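3/1/22

Still no home internet. Podex says the line to our street in Fekville is "provisioned", whatever that means, and has been saying it since December. Two techs so far. One never got out of the van.

So I've been living off the phone hotspot. Plan is unlimited except it isnt — after the cap they drop you to a crawl and email won't even load. Paid for a top-up, got the confirmation text, speed stayed the same. Called again. Ticket number ends in 618, if anyone from Podex reads this (ha).

Tried moving the old Bemach router to the upstairs window. Slightly better signal light, same nothing. Updated the firmware, which took nearly 2 hours on the hotspot and ate most of what I had left. Dumb.
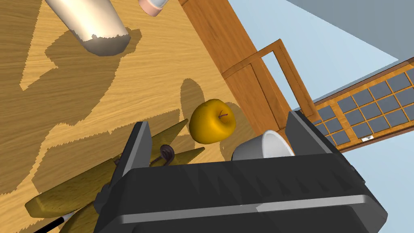

Malsha Navaratnam wrote back to say her line sat at "provisioned" too until she asked for the port to be released by the old company, and then it was live in 5 days. Calling tommorow to ask for exactly that. More when I have it.

We use cookies to improve your experience. Accept | Manage settings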